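Folding group, minutes of 4 January 2019
Taken by Graziella Villa (my turn again, so you get my spelling and my opinions)

Present: Aranka Mészáros, Tamás Medve, Gyula Csonka, me. Győző Katona came in for the last half and missed the good part.

Minutes of the last meeting

Agreed, with one fix. I had written that Tamás wanted to drop the left arm from the policy. He wanted to drop the left arm's camera from the policy, and he'd like that known.

1. The Fekete comparison

Most of the meeting went on this one, so settle in. For anybody who skipped the September write-up: we train the same folding policy two ways. The first way (we still call it Tralell, and I've given up trying to change the name) predicts a chunk of motion for both arms and plays it right to the end before looking again. The second way, Fekete, looks again halfway through the chunk and blends the new plan into the old one. Same demonstrations, same network, same number of training steps. Only the playback is different.

Aranka ran both on shirts and scored each trial from the video, with the run names hidden so she couldn't root for her favorite. Tralell came out at 51 percent clean folds. Fekete did better, and she's holding the number back until she has rescored the trials where the sleeve was over but the collar was a mess. I pushed for the number. She said no, and then she said no again, so you'll all have to wait like I do!

What she would tell us is where the two part ways. The first sleeve is pretty much a tie. After that the shirt is never quite where the demonstrations had it, and Tralell goes ahead and pinches where the cloth used to be. Fekete gets a second look and often shifts over in time. We went through material from the shirt sessions, both arms at the table and then the gripper from close up.

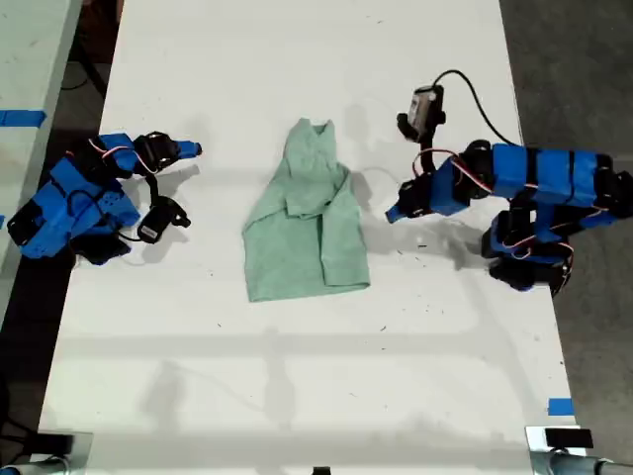
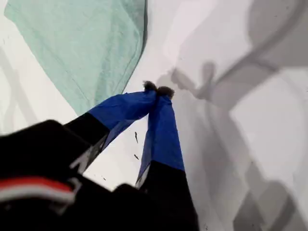
Gyula Csonka asked whether we were giving the second look too much credit, seeing that blending two plans also smooths the motion, and smoother motion by itself might drag the cloth less. He'd like a third condition that smooths the old plan and never looks again. If that one scores close to Fekete, he said, our whole story about looking is in trouble and we'd better find out before we write it up.

I thought this was a great question and also a slightly annoying one, and I think Aranka felt the same. Tamás said the smoothing code is already there and it's mostly a matter of feeding it the same plan. So we're doing it. Aranka will use the same shirts and the same starting folds, and she'll mix the third condition in with fresh runs of the other two so that we aren't comparing this month's lighting with last month's.

2. How many demonstrations

We have 2625 demonstrations on disk, and the training set uses 2000 of them. Tamás would like to train on everything. Aranka would like to leave it alone until the comparison is finished, and I'm with her, mainly because I don't want to explain two changes at once in the same table. Tamás gave in with good grace (well, with grace). The ones we're holding out stay held out for now, and he can look through them for bad labels in the meantime.

Side discussion on whether a demonstration where the operator regrasps should count as good. Gyula says yes, those are the ones that teach recovery. Tamás says they teach dithering. We went around on this for a good while and got nowhere, so it goes on the list for next time.

3. What counts as a clean fold

Győző joined us here and asked how the scoring handles a bunched collar. Answer: badly. The current rule only asks for both sleeves in and the hem lined up, so a lumpy collar can sail right through. Aranka proposed a separate collar score, reported next to the main one, with the old rule kept as it is so the older results still mean something. Everybody liked that. I'm writing up the wording and Győző will score a batch without talking to Aranka, so we can see how well 2 people agree.

4. Omus

The Omus people asked if they could have our playback code. Yes, once Tamás has taken the rude comments out of it.

To do

Aranka: rescoring, then the smoothing-only runs.
Tamás: the smoothing-only switch, label check on the held-out set, rude comments.
Gyula: half a page on what result would change his mind, sent around before the runs start.
Győző: second scorer.
Me: collar wording, and booking the small room at Garnley for next time, as the big one echoes.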